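Notes for Drurkinbridge talk, Tuesday, January 31, 2023
Speaker: Reshma Msimang

Open with the fault. Sandwich task, run 352. The arm stopped holding position for under a second and the gripper dropped onto the table. No one was hurt. Say that early, people will be waiting for it.

Credit Nomvula Adams, who pulled the logs at Tronthorpe.
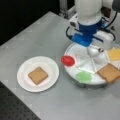
The task is simple and the reach is short. Ingredients wait on the divided tray, and the sandwich gets built on the white plate next to it. With one slice of toast on the plate and the finger pointing down over the tray, a sag of an inch is enough to hit something. Pause for questions on layout.

Cause: the brake signal on the wrist joint came in late. Drarton replaced the connector. We had logged 17 late signals before the drop and had no alarm on any of them — our mistake, say so.
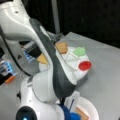 Stopping distance depends on pose. Stretched out, the arm takes longer to settle, and we had only tested it folded. The big white link passes right over part of the sectioned plate, so anyone reaching in for the food is reaching under it. New rule: hands stay out until the brakes report locked.
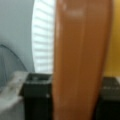 The alarm now trips on the first late signal. Sibiya reran the task 2,348 times with no drop. Don't call it fixed. Next review is in April.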